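Kitchen robots ace the simulator. The real sink is another matter 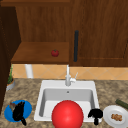
A simulated kitchen of the kind used in the study, with a tomato on the open shelf and plates either side of the sink. Render: Winudbridge

A robotics group at Winudbridge says its household software can put away produce, clear plates and sort food around a sink with a 77 per cent success rate, after learning almost entirely inside computer-generated kitchens. The claim has been travelling well since the paper went up in May. It deserves a slower read.

The method, which the group calls Rukport, trains a control program on rendered rooms. Cupboard finishes, benchtops, splashback tiles, plates and vegetables are swapped from one training run to the next, on the theory that a program that has seen enough fake kitchens will treat a real one as just another variation. The idea is an old one in the field. What the group says it has added is a way of choosing which kitchens to generate next, favouring those where the program's own guesses disagree with each other most.

"We stopped picking rooms at random and let the failures do the picking," said Jailson Holanda, who led the work. "The gain from that one change was bigger than anything we got from a larger model."

That may well be right. The paper's comparison between random and failure-driven selection is its most careful section, and the gap holds up when the starting conditions are reshuffled. Anyone who trains these systems for a living will want to try it.

The headline number is harder to love. The 77 per cent figure comes from simulated trials, in kitchens built with the same software and the same library of objects as the training set. The layouts were new to the program. The tomatoes, so to speak, were not. A simulated tomato doesn't bruise, a simulated plate doesn't have a smear of oil on it, and the light over a rendered sink stays wherever the programmer put it.

Readers who make it to the appendix will find a second set of results, from a physical arm working at a mocked-up bench. There the group attempted 13 tasks, and the program completed 6 of them to the standard used in the simulated trials. The abstract describes this as "encouraging transfer to hardware". It is under half, on a bench the researchers set up themselves, and the paper gives no indication of how many practice runs came first.

Holanda does not dispute the arithmetic. He said the hardware trials were meant as a sanity check and that the group had been open about them. "It's all in the paper. We never said it was ready for somebody's house."

The press material comes closer to saying it. A summary put out alongside the paper talks of "dependable help in any kitchen" and mentions the physical trials only in a link near the bottom. It makes no distinction between a rendered room and a room.

Nisha Jaiswal, who tests service robots at Ivton and had no part in the study, said she liked the selection method and was tired of the way such results get presented.

"If you tell me 77 in simulation, fine, I know what that is," she said. "My neighbour reads it and thinks the thing can do the dishes three times out of four. It can't, and the authors know it can't."

Jaiswal's main technical worry is contact. Simulators are reasonably good at showing a program what a kitchen looks like, she said, and much poorer at how things behave once they are touched – a cucumber that rolls a little before it is gripped, a plate that sticks to a wet benchtop, a pile of small snacks that shifts when one piece is pulled out. The paper's own failure notes lean the same way. Most of the missed hardware tasks are put down to slips at the moment of grasping, with only a couple blamed on the program misreading what it saw.

There is also the matter of scoring. In the simulated trials a task counted as done if the object ended up inside a target zone, whatever happened on the way. A tomato knocked off a shelf that landed in the right part of the sink would, by the letter of the rules, pass. Holanda said such cases were rare and that the group had looked through a sample of recordings by eye. The sample size isn't reported.

None of this sinks the research. Cheap simulated practice is a sensible way to get a robot started, and the selection trick looks useful well beyond kitchens. McPhee, a warehouse equipment firm, confirmed it is trying a version of it on bin-sorting software, though it declined to share any results and would not say when it expected to have some.

What the study doesn't do is measure how close a home robot is. To do that the group would need unfamiliar objects, benches it hadn't built and a scoring rule that marks down a dropped plate. Holanda said a larger round of physical tests was planned, with the rooms supplied by people outside the lab. He would not put a date on it, and said the group had not yet settled whether the outside testers would also choose the objects.

Jaiswal has offered to run part of that round at Ivton, on the condition that the scoring is fixed in writing before the first trial and that every attempt is published, including the ones where the arm has to be stopped by hand. Holanda said he was open to the offer but wanted to see the terms first.

The group has released its training code and the list of simulated layouts. The hardware recordings have not been posted – Winudbridge says they are being prepared.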